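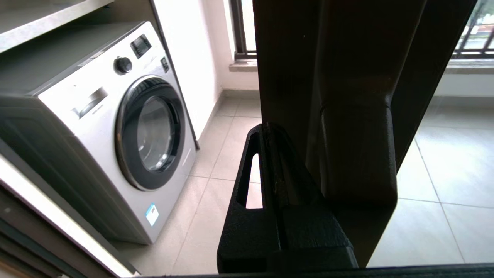
Wirkura renters without a laundry room can relax: the balcony wash is back! Tedden, the flat-sharing group, has opened over 30 small units on Dekus Street, each with a front loader out past the sliding door.

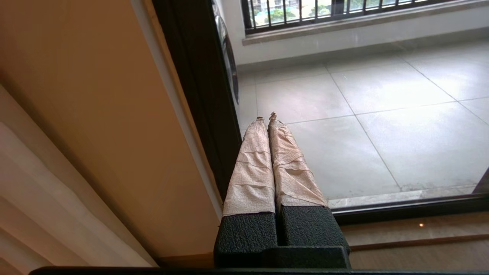
Orange-toned wall and white curtain beside the glass door.

Inspections start Thursday at 9 am, and the tiled balconies are already the favourite talking point (ours too).

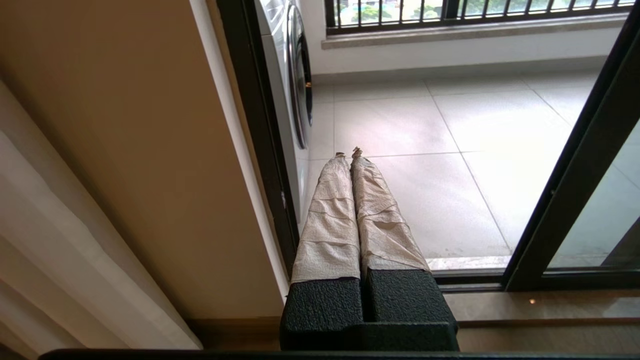
Photo: Tedden / Bakalis Street News

Rents start at $179 a week.

Comments (2)

mossy_k: Love it, mine's in the kitchen

Ferntree5: Any left on level 5?

Contact us | © Wirkura Local | Back to top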